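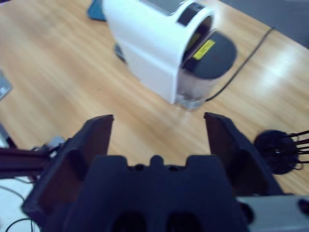

Gheorghița Tudose would like it noted that she asked for a kettle. Her view, given at the last building meeting and again on the stairs afterward, is that a coffee machine in a shared break room is a way of turning coffee drinkers into cleaners, and that the grant would have bought a great many tea bags. I promised to pass this on, and now I have.

Progress report to the Chiriac small grants fund
Project: Shared break room, Dorari workshops
Submitted by Laurențiu Enache
13 Jun 2025

Where we are

The break room is open. You gave us 800 to make it a place people would sit down in, and people do sit down in it, some of them for longer than their employers might like. The old table has gone. The wooden one that replaced it is a good size for a working lunch and slightly too wide to fit through the door, a fact we learned in that order. The door frame has been repaired.

The coffee machine is a white capsule model, bought secondhand from a tenant who was moving out. It stands on the table because the counter has no free outlet. I had planned to put it on the counter, and the budget you approved says "counter," so please treat this as a formal change of plan.

What we spent

Most of the money went on the table and the chairs. The machine was cheap. Capsules are not part of the grant and are paid for from a jar, which took in 30 in its first week and 20 in its second. I am watching this trend. Wesetti, who rent the two rooms at the end of the hall, have offered to pay monthly instead, and I have accepted before they can think it over. 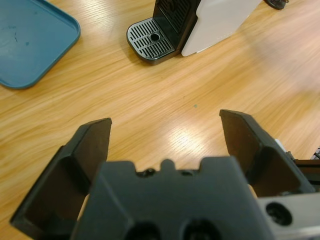 Trays were the other small purchase. The idea was that anything loose would live on a tray, and the table could then be wiped in one go by whoever was last out. Used capsules are supposed to go straight in the bin. They are getting there by stages. The tabletop itself is holding up better than I feared, and I have stopped following people around with a cloth.

What is late

The shelf. Jekeo delivered the brackets for a different shelf, then the shelf for those brackets, and we now own 2 halves of separate orders. They have agreed to take back one half and are deciding which. Until it goes up, the mugs stay in their box under the window.

The sign with the cleaning rota is also late. It was written in good time but nobody has agreed to be on it.

Next steps

I expect the shelf to be finished by September, along with an outlet by the counter if the electrician's quote is one we can look at calmly. Any money left over will go toward a kettle. Gheorghița has been informed and is reserving judgment until she sees it plugged in.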